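Friday, October 9, 2020

**Movo hand gripper, tried at the Cerndale open day.** Three stars, maybe three and a half. Typed up fast, so excuse the state of it.

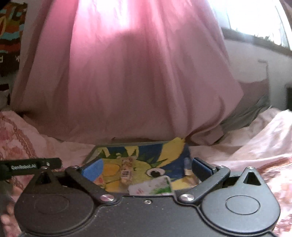

Idness, who went round the morning session, wrote to me that the grip was fine on boxes and hopeless on anything floppy, and that I was being soft on it. Fair enough. I had the afternoon slot and got more time with it. Still don't fully agree.

So. Two fingers, padded on the inside, blue pads, one brighter than the other. You hold the thing yourself and do the job by hand, and the robot side of it comes later. Half the visitors wanted to see an arm whizzing about. No arm whizzing. If you want whizzing, go in February, there's meant to be a second day.

The job was small packets. Pick up, move, put down, next. Painted board to work on, cartoon face on it, very loud. Nice change from a grey bench but I did lose a clear wrapper against the paint more than once.

**Good bits**

- Fingers close evenly. No drift to one side that I could feel.
- Pads hold a slippery packet without crushing it. Crisps survived.
- Learnt it in a couple of minutes. My first go was awful, fourth was OK.
- Big round pivots on the arms, easy to get at. I like being able to see what turns.

**Less good**

- Weight. Fine for ten minutes, not fine for 30. Wrist still complaining.
- The body is wide, so it hides whatever is right in front of it. You end up leaning over to look. Annoying with flat cards.
- Flat things generaly. Anything thin lying face down, you chase it to the edge and hope.
- Matte dark finish shows every speck of dust. Petty, but there we are.
- No strap. Wanted a strap.

Price on the sheet was £119 for two days' hire, or £118 if you booked on the spot, and I'd love to know who came up with that discount. Pads are extra. Didn't get a straight answer on how long a set lasts.

The day itself: well run, a bit cramped, tea ran out by three. The talk overran and the hands on part got squeezed becuase of it. More goes and fewer slides please. Parking at Cerndale is at the back, ignore the sign.

Would I hire one? For a weekend of sorting small stuff, yes. For floppy bags, see Idness. Rimkutė have a lighter one coming and I'm going to wait and try that before spending anything.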